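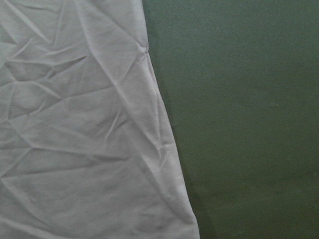
Which grippers does this data cover?
Two: the Arero parallel gripper and the Tromard slim-finger gripper. Both were driven by the same controller, Rovadix, with the same grasp planner.

Tromard/Arero Garment Comparison, data card

Contents
The set holds 59 episodes of two-arm garment handling: edge pinch, lift, drag and fold in half. Each episode folder contains joint positions, gripper width, motor current and video from the wrist and fixed cameras. Garments are adult short-sleeved T-shirts in cotton jersey.

Setup
Both arms work over a paper-covered table marked into cells with blue tape. The garment is laid flat in one cell before the episode starts. Operators run the arms from a desk alongside and log the grasp result by hand.
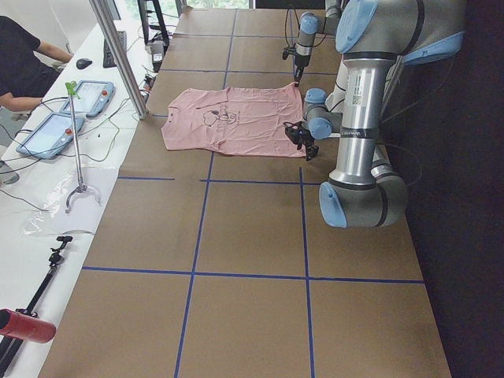

Gripper settings
Closing force was fixed at 10 N for both grippers. Approach height was 4 mm above the table. Changing either value mid-session voids the episode. Finger pads were replaced once, in December, and the pad batch is given in the metadata.

A grasp counts as held if the fabric stays between the fingers through a 7 cm lift. Slips during dragging are logged in a separate column. Margit Bognár labelled the slips from current traces and video, and her labels take precedence over the operator log where the two differ. 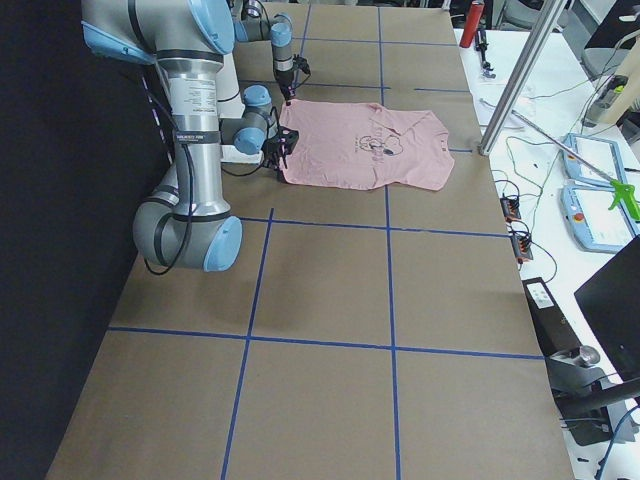 Two-arm episodes need both grippers closed before the lift command is sent. Controller builds before the Ogundipe patch sent it on the first closure, so check the build field before comparing timings.

Known gaps
No knitwear, no wet fabric, no patterned table surfaces. Force readings from the Tromard unit are uncalibrated and should be used for ordering only.

Contact
Tracey Mellor maintains the set. Report corrupt files with the episode number and camera name.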